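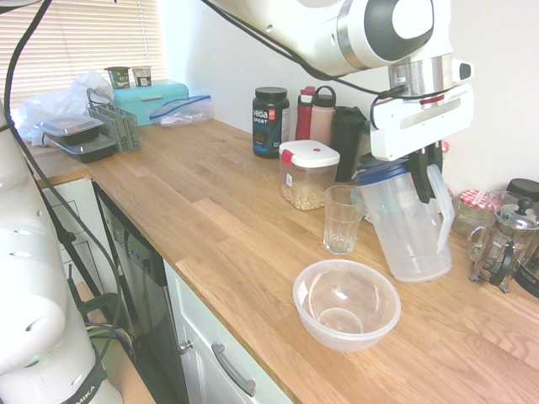
Figure 9. Butcher-block worktop with pitcher, clear bowl, drinking glass and dry-goods container.

Section 9. Worktop, Pitcher and Dry-Goods Storage

9.1 Scope

This section applies to the shared kitchens at Plelarance and Unard. It covers the daily use of the oak worktop, the filling and pouring of the lidded pitcher, and the storage of dried beans and chickpeas. Dishwasher programmes are dealt with in Section 10. Residents should read this section together with the kitchen rota displayed in each building.

9.2 Preparing the worktop

1. Clear the front half of the worktop before starting. Bottles, tumblers and tubs are to be kept along the back wall.
2. Wipe the surface with a well-wrung cloth, following the direction of the grain.
3. Dry the surface with a clean tea towel.
4. Set out the bowl and glasses required. Leave a hand's width between each item and the front edge.

CAUTION: Do not leave standing water on the oak. Water left overnight will raise the grain and may cause dark marks that can only be removed by sanding.

Note: The worktop is oiled every October by the maintenance office. Residents must not apply oil, wax or varnish themselves. The kitchen is closed from 9 am on the day of oiling and the surface must not be used until the notice has been taken down.

9.3 Filling and pouring from the pitcher

1. Remove the dark blue lid and rinse the inside of the pitcher with cold water.
2. Fill with cold drinking water to a level two fingers below the rim.
3. Refit the lid and press down evenly on all sides.
4. Hold the pitcher by its handle and bring it over the glass or bowl before tilting.
5. Pour slowly. A standard glass should receive no more than 200 ml.
6. Return the pitcher to an upright position before moving it away.

CAUTION: The pitcher is plastic. It must not be filled with boiling water or placed on a hob. Hot drinks are to be made in the French press, which is kept at the right-hand end of the worktop.

Note: If the lid does not seat properly, check the rim for limescale. Soak the lid in equal parts white vinegar and water, then rinse thoroughly.

9.4 Dried beans and chickpeas

Dried goods are stored in the square clear container with the white lid and red latch tabs. The recommended load is 700 g. Overfilling puts pressure on the lid and prevents the latches from closing.

1. Release all the latches before lifting the lid.
2. Transfer the amount required to a dry bowl. Do not put wet hands or wet spoons into the container.
3. Pick over the beans and discard any that are broken or discoloured.
4. Replace the lid and close the latches, opposite sides first.
5. Cover the beans in the bowl with cold water and leave to soak for the time given on the original packet.

When the container is empty, wash it by hand and allow it to dry completely before refilling. New stock must never be added on top of old stock.

9.5 Window side

The turquoise bread box is for bread and rolls only. Light items may be placed on top, provided that the box can still be opened without difficulty. The grey dish rack basket stands in front of it. Takeaway containers may be kept and reused for cold food but should be thrown away once scratched or warped.

Zip-top bags are to be closed and put away after use. Carrier bags should not be left against the blinds.

9.6 Before leaving the kitchen

Put away the bowl and glasses, check that the container lid is latched, and wipe the worktop once more. Personal bottles left on the worktop should carry the owner's room number.

Damage to the worktop or to any shared item is to be reported to Brendan Tierney at Plelarance or Vlasta Havlíček at Unard, internal extension 318. Replacement lids are held in the ground-floor store and are issued on return of the damaged part.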